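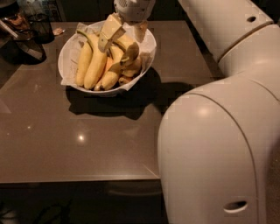

Call for participants: teaching a robot arm to handle fruit

The manipulation group at Clisuson is looking for 30 people to take part in a study on robot teaching. You do not need any experience with robots. We would even prefer that at least half of the group has none.

What the study is about

In January we finished the first part of our work, in which members of our own laboratory guided a robot arm through the task of taking one piece of fruit from a bowl and placing it on the table. They recorded 2,929 demonstrations. A control program trained on this data did well with fruit that lies alone. With bananas it was much weaker, especially when several of them lie close together and the gripper must choose where to hold.

We also tried to train with only 700 demonstrations, selected so that the movements were as different from each other as possible. The result was nearly the same as with the full set. From this we suspect that the variety of teachers matters more than the quantity of data, but our teachers were all engineers and they all move the arm in a similar way. For this reason we want to invite people from outside.

What you will do

You will come to the Fontes building for two sessions on different days. In the first session you learn to move the arm with the hand controller, and you practice as long as you need. In the second session you repeat the fruit task with bowls that we fill in different ways. You decide yourself how to approach the fruit and where to grip it. Please do not worry about being slow or dropping something - failed attempts are also kept and used in the analysis.

The arm and the table are recorded. Your face and voice are not. The recordings are stored under a number and will become part of the Tuletti data set, which we plan to publish with up to 2,000 new demonstrations.

Who can take part

You must be 18 or older, able to sit for one hour, and able to use both hands. Glasses are no problem. Persons who have worked with the Garkovura controller before can unfortunately not be accepted.

Participants receive a gift card after the second session, and travel by bus or train is paid back if you bring the ticket.

How to apply

Please write to Vanderleia Figueiredo at the study office until 2018-03-17. Tell us your age, which hand you write with, and which days of the week are possible for you. Evening sessions can be arranged. You will receive the consent form by mail before your first visit, so that you have time to read it, and you can stop taking part at any moment without giving a reason.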